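In November our delegation visited the Haltik training centre at Cuvuvby, where staff guide robot arms by hand and by remote control.
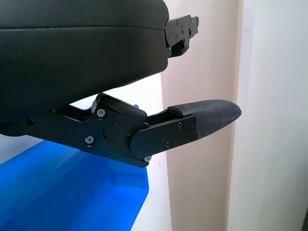 Demonstrations are recorded in short sessions, and the centre holds 3,788 of them to date. Ingvild Åberg, head of training, explained how operators learn to bring the arm in over a container. The textured fingertip pad, seen against the beige wall panel, was of particular interest to members. A further 561 sessions are planned under the Grirnon programme.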